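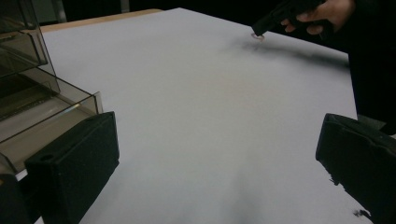

Adjunto 1. Mesa de etiquetado, con el organizador de cajones transparente a la izquierda.

**Asunto:** las etiquetas de la impresora Cellus salen desplazadas y el lector no las reconoce
**Estado:** cerrado
**Prioridad:** media
**Solicitante:** Darren Tunstall, almacén de Plillurden
**Sistema afectado:** Todero (gestión de existencias), módulo de impresión

## Descripción inicial

Desde la actualización de Todero de noviembre, las etiquetas de estantería se imprimen corridas hacia abajo. La primera sale bien. La segunda empieza algo más abajo y a partir de la tercera el código de barras queda partido entre dos etiquetas. El lector de mano no lee ninguna de las partidas.

Pasa con las etiquetas pequeñas, las que usamos para cajones y bandejas. Las grandes de palé salen bien desde la misma impresora. He apagado y encendido la impresora y he cambiado el rollo por uno nuevo de la misma caja. Sigue igual.

Necesitamos tenerlo arreglado antes del inventario. Mientras tanto estamos escribiendo las referencias a mano.

## Registro

**09:10, soporte**

Recibido. Para empezar necesitamos estos datos:

- Nombre de la plantilla que se elige en Todero al imprimir.
- Tipo de sensor seleccionado en el menú de la impresora (hueco, marca negra o continuo).
- Si el desplazamiento aparece también al imprimir la página de prueba interna, sin pasar por Todero.

**09:45, D. Tunstall**

La plantilla es `cajon_peq_v2`. En el menú pone «hueco». La página de prueba interna sale recta y he sacado varias seguidas sin problema.

**10:05, soporte**

Si la prueba interna sale bien, el sensor y el rodillo no parecen la causa. Aun así, haga una calibración para partir de un estado conocido:

1. Abra la tapa y compruebe que las guías tocan el rollo por los dos lados.
2. Cierre la tapa y entre en Ajustes > Material > Calibrar.
3. Espere a que la impresora avance y se detenga sola.
4. Imprima desde Todero un lote corto con la misma plantilla.

**10:40, D. Tunstall**

Calibrada. El lote sigue saliendo corrido. La guía derecha estaba floja, la he ajustado y el margen lateral ha mejorado, pero el vertical no.

**11:20, soporte**

Hemos revisado la cola del servidor. El trabajo se envía con la plantilla correcta, pero el controlador aplica un tamaño de página distinto. En las preferencias del puesto aparece seleccionado el formato «Mughal 100», que corresponde a las etiquetas del proveedor anterior. Ese formato es más alto que la etiqueta actual y la diferencia se acumula con cada impresión. Coincide con lo que describe.

¿Puede confirmar si en ese puesto quedan rollos de Mughal o si alguien cambió el formato a mano?

**11:35, D. Tunstall**

Los rollos de Mughal se acabaron hace meses. Nadie del turno ha tocado las preferencias, que yo sepa. El otro puesto, el de recepción, imprime bien las mismas etiquetas.

**12:15, soporte**

Comparados los dos puestos. El de recepción conserva el formato personalizado. En el suyo, el instalador de Todero restableció las preferencias y quedó como predeterminado el primer formato de la lista. El de palé no se ve afectado porque su plantilla lleva el tamaño fijado.

Cambios aplicados en remoto:

- Formato predeterminado: `cajon_peq`.
- Formato «Mughal 100» eliminado de la lista.
- Opción «Conservar preferencias locales» activada en el actualizador.
- Oscuridad subida de 3 a 5. El valor 3 también venía del restablecimiento.

Reinicie el servicio de impresión desde el icono de la barra de tareas y repita la prueba con un lote largo.

**13:05, D. Tunstall**

Reiniciado. He impreso un lote de 82 etiquetas y la última sale igual que la primera. El lector las coge todas, aunque en algunas hay que acercarse un poco.

**13:20, soporte**

Lo de acercarse puede ser el cabezal. Límpielo con una toallita de alcohol isopropílico, con la impresora apagada, y deje secar antes de cerrar la tapa. Si después sigue costando la lectura, abra otro ticket para la revisión del cabezal e indique el número de serie.

**15:50, D. Tunstall**

Limpio. Ahora lee a la distancia normal. Por mi parte se puede cerrar.

Una duda: las etiquetas que salieron partidas, ¿quedan registradas en Todero como impresas? No quiero tener referencias duplicadas en el inventario.

**16:10, soporte**

Quedan como impresas, pero no generan referencia nueva. Al reimprimir se usa el mismo código. Puede tirar las defectuosas. Para las que rotularon a mano, filtre por «sin lectura» en la pantalla de ubicaciones y reimprima desde ahí.

## Resolución

**Causa:** la actualización de Todero restableció las preferencias de impresión del puesto y dejó activo un formato de etiqueta antiguo.

**Solución:** formato correcto como predeterminado, formato antiguo eliminado, oscuridad ajustada y cabezal limpio.

**Pendiente (interno):** revisar el instalador en los demás puestos con impresora Cellus antes de desplegar la próxima versión. Añadir el tamaño fijo a la plantilla `cajon_peq_v2`, igual que en la de palé.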